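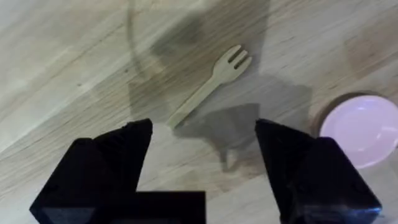
In April I changed the fingertips on our arm for the second time, and I want to write down what I did before I forget it again. The last time I trusted my memory and lost a whole evening.

Our cell is small. It is one arm over a wooden table, with a camera at the wrist, and it puts cutlery and plates in their place for a canteen project we call Samora. The wooden forks are the worst part. They are thin, they lie flat, and they have almost the same color as the table. A plate gives the camera an easy shape to find. The fork is pale wood on pale wood, and if the shadow of the arm falls over it, the contrast becomes even smaller.

For some weeks the picks had been getting worse. I looked first at the software, as I always do, and I lowered the threshold of the detector. It was a mistake. The detector then found forks in the grain of the wood, and the fingers closed very politely on nothing. I put the threshold back to 76 and went to look at the hardware.

The log said 1,214 cycles since the last change of tips. My rule is 1,000, so I was late. The pads inside the fingers had become shiny, and the left one had a rounded lower edge. With a cup you would not notice. With a fork, the lower edge is all you have.

The change itself is easy. I power down the gripper, take out the two screws of each finger, and clean the seat with a dry cloth. I do not use alcohol there any more, it left a film the last time. Then the new tips go on, screws only by hand at first, and I close the fingers slowly on a strip of paper. If the paper slides on one side, that finger is not straight. On the right side it did slide. I loosened, pushed, tightened, and tried again, I think four times.

After that comes the part I had forgotten: the height. New tips are a little longer than worn ones. If you keep the old value, the arm presses into the table, the controller complains, and you get a nice scratch. I now bring the arm down with the fingers open, beside the fork and never over it, and stop when the paper under the tip just holds. I write this number on tape on the side of the controller.

Last I do 10 picks with the fork turned to a different angle each time. The diagonal ones I do twice, because the wrist must turn more and the cable gets tight. I moved the cable clip one hole up and it is better now.

The spare tips come from Henríquez, and the delivery was slow, so I ordered two sets more. I still want to try a lamp from the side against the shadow. At Pirkcombe they have one like this - I will ask which model.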